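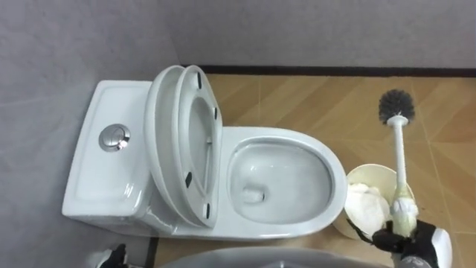 2 min read

Restroom rounds at Mandel: what changes for the day crew

The cleaning robots at the Mandel office building have moved out of the trial stage and now have a regular place on the schedule. They cover the single restrooms on 3 floors. The toilets are their main job: seat and lid up, bowl brushed, then on to the next room.

For the day crew, the biggest change is the order of work. Rania Yammine used to start every shift with the bowls. She now starts with the sinks and mirrors and checks the robot's rooms afterward with the tablet. If a bowl needs a second pass, she marks it and the room goes back on the list. She logged 64 of these in the first month, out of 621 cleanings.

Wastebaskets are still emptied by hand. So are paper and soap refills, and anything behind the toilet base, where the robot can't reach well. Brush heads are changed by the crew on Fridays.

No hours have been cut. Munther Azar, who runs the Mandel contract for us, has put the freed time into the stairwells and the kitchen areas, which tenants had complained about. Two people have asked for training on charging and basic faults, and Janka Tichý will run it in the supply room. It is paid time.

Some of the crew are not happy with the tablet – it logs when each room is checked, and they want to know who reads that. Ghada Atallah is collecting questions and will take them to the office before the schedule is reviewed in September.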